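Workshop notebook, Trornivano laundry and linen service
December 29, 2024
Folding line and hand bench, end of year notes

Writing this up while the line is stopped for the drive belt. The day book has the faults and times, so I'm leaving those out except where they matter.

State of things. The Juseck folder has been on flat work since November. Pillowcases, sheets and towels go through it without much trouble now. It did 1732 pieces on the last full shift before the belt went, with 184 sent back to the hand bench. Most of the rejects were fitted sheets, which we knew about, and towels with a long hanging loop that catches on the second roller. The loops can be tucked at the feed end. I have asked for that to be added to the feeder's card but it isn't on there yet.

Belt: the spare in the cupboard is the wrong width. It is for the older Fotine press. Labelled it as such. The right one is on order and we are running two benches by hand until it comes. Please don't try to shim the old one again, it walked off the pulley inside an hour last time and took the guard switch with it.

Who does what now. Before the folder went in there were six of us on flat work and two on knitwear and delicates. Now there are two on flat work, one feeding and one stacking, and four on knitwear, and two have gone over to sorting and dispatch. No jobs went. That was promised and it has been kept so far, but the work is different and I think it should be written down how.

Feeding is the job people like least. It is the same arm movement all shift and the machine sets the pace. At the hand bench you could slow down for ten minutes after lunch and make it up later. At the feed end if you slow down the lamp goes amber and it is logged. We tried swapping feeder and stacker every hour, then every half hour. Half hour is better for shoulders. It does mean the log shows a dip at each changeover and the office asked about it. Answer given: the dip is the changeover, leave it alone.

Stacking is easier on the arms than it used to be but there is less to do with your head. Two people have said they miss checking for marks and mending as they fold. The folder doesn't check for anything. A stained pillowcase comes out folded very neatly with the stain inside. We had a return from the Messina guest house over exactly this. Marks now have to be caught at sorting, and sorting needs better light than it has. The tube over the second table flickers and has done for weeks.

Knitwear. Still all hands, and likely to stay so for a good while. The folder can't take anything that stretches, and the rep was clear on that before we bought. The plan is to see whether the arm on the trial bench can manage jumpers and cardigans at all, and for that it needs to be shown a great many times by people who know how. So the knitwear four are spending part of each shift folding with the hand-held grippers in place of their fingers. The target is 4000 folds. We are well short of it.

Things learned so far on gripper work, mostly for whoever joins next:

Take hold of a good roll of fabric. With a single layer of rib the fingers slide off, or they pull one stitch long, and a pulled stitch on a customer's garment is a claim. We only use the practice garments for this anyway. Do not use customers' things, even when the practice box is low.

Lay the piece out flat before you start. If you begin with it in a heap you end up fighting the sleeves.

Cables are harder than plain knit. The thickness changes under the fingers and it is hard to judge how far to close.

Close slowly, lift a little, stop, then move. Fast lifts drag the rest of the garment with them.

Height matters more than I expected. Working low, on a bed or a low table, you reach down and your wrist bends back. Fine for a few goes, sore after 200. Bench height suits the taller two, and the others want the platform.

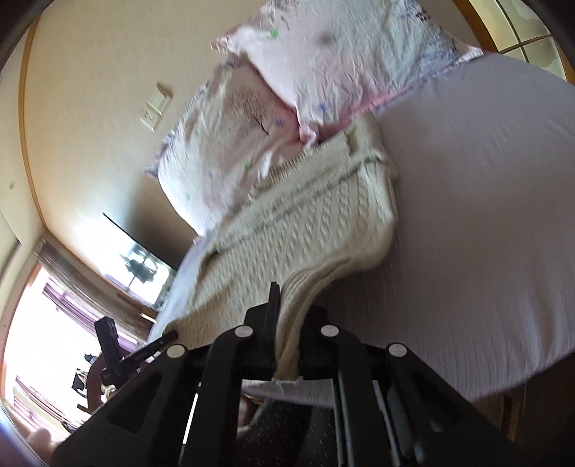
Cream cable knit on the bed, gripper closed on a rolled strip of rib.

Comments from the four, written down as they were said. One finds it slow and would sooner just fold. One is pleased to be asked how it should be done, after years of being told. One wants to know what happens to knitwear jobs if the arm learns it. I don't have an answer and said so. I have asked for one in writing and will paste it in on the facing page when it comes.

Pay for gripper time is the ordinary bench rate at the moment. It ought to be looked at. It is skilled work and it can't be done by someone who started last week — we tried that and most of the folds were thrown out.

Hand bench times are creeping up on gripper days, as you would expect. Dispatch should be told which days those are so they don't promise knitwear for the morning.

To do:
Chase the belt.
Light over second sorting table.
Loop tucking on to the feeder's card.
More practice garments, and some in dark wool as we have nearly all pale ones.
Second platform for the trial bench.
Move the amber lamp so the stacker can see it too.
Put the half hour swap on the rota properly. It is only pencilled in.

Gripper B has play in the left side when open. Tightened it once and it came loose again, so it wants thread lock. Use A until that's done.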